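Progress report to the Lisby Fund: the Gedness member awards and recognition program

Dear Margareta,

Thank you again for your patience while we pulled this together. February was a busy month, what with the newsletter and the nominations form both wanting attention at once, and I am happy to say that we have more to tell you than we did in the fall.

We received 40 nominations for the service award, and they came from campus help desks, computer labs and training offices that had never written to us before. Reading them was a real pleasure (and took several long evenings!).

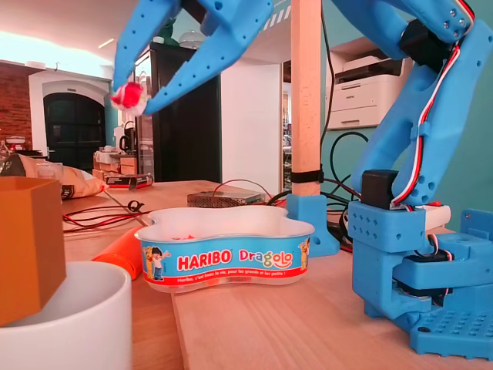 Octavian Bogdan has moved the old nomination records into the new member database, all 62 of them, going back to the years when everything arrived by fax. A few letters are still missing their second page, and he is writing to the people who sent them. The judging panel has met twice by phone and has a short list it likes. 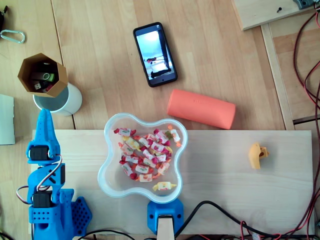

Will the travel grants still be paid out of this year's money? We plan to pay both of them before the Vivham conference, and the amounts are the same as in the budget you approved.

The mentoring side has gone more slowly. We signed up 51 members, which pleased us very much, but matching them by job and time zone is fussy work and we underestimated it. Floarea Ilie has taken it over and now sets aside her mornings for it.
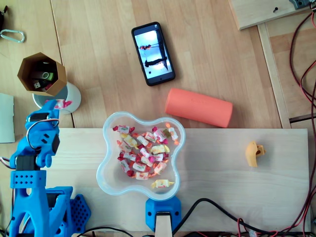 Aaliyah Dufour wrote that her first call with her mentor ran well past the hour, that they talked mostly about how to train student staff, and that she would like the pairs to go on for a full year. We would like that too, and will come back to you with a cost.

Still to do: the award web page, the plaque wording, and the thank-you letters to everyone who nominated a colleague.

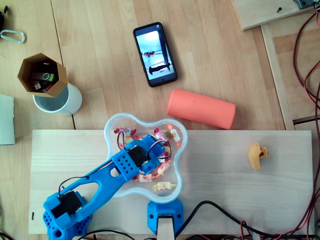 Robot arm at work over a clear bowl on the pine board.

With warm thanks from all of us at Gedness,
Sorin Tudose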